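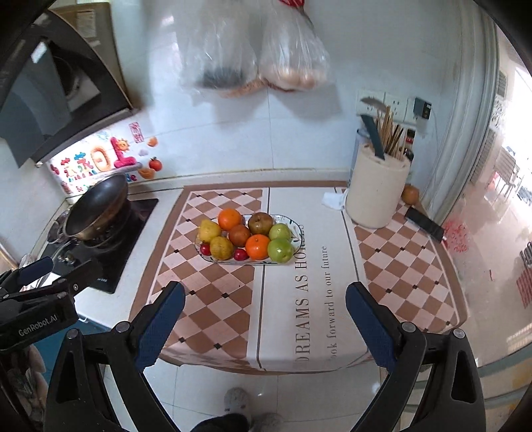
A Day at the Filtolska Open House

Posted 10/9/18 by the Estrella travel page

I have wanted to see the old linen mill at Filtolska ever since my aunt gave me one of their dish towels – a blue one, which I still have and still won't let anybody use on a greasy pan. So when I heard they were opening the doors to visitors, I drove the long way through Breduvholm and got there early enough to stand in line with a coffee.

The mill has been weaving since 1964, and some of the looms on the ground floor are from that first year. Oh, the noise! They hand you foam earplugs and you need them. Our guide had to hold up cards with the names of the machines on them, and we all nodded along like schoolchildren. The tour goes through 4 rooms, and my favorite was the finishing room, where it's quiet again and the cloth gets checked over a lit table by women with very sharp eyes.

After that everyone drifts into the shop, of course. I promised myself one thing and came out with a bag (two runners, napkins, and a tea cozy for my neighbor). The remnants bin is where the bargains are, so dig down deep. Lunch was soup and rye bread in the yard, and we ended up sharing a bench with a lovely couple who come every year and told us to try again in May, when the flax garden has been planted.

I still like a mat with some words on it under my fruit plate at home, but there's plenty of room in the drawer for plain linen too.

Parking is in the field behind the Ninix garage. Wear flat shoes – the stairs are steep.

Last updated: October 2018

Comments

millgirl: My mother worked in the finishing room! So happy to see it's still going.

Patchwork_Pat: Do they take cards in the shop, or cash only?

runner13: They took my card last year, but the soup stand was cash.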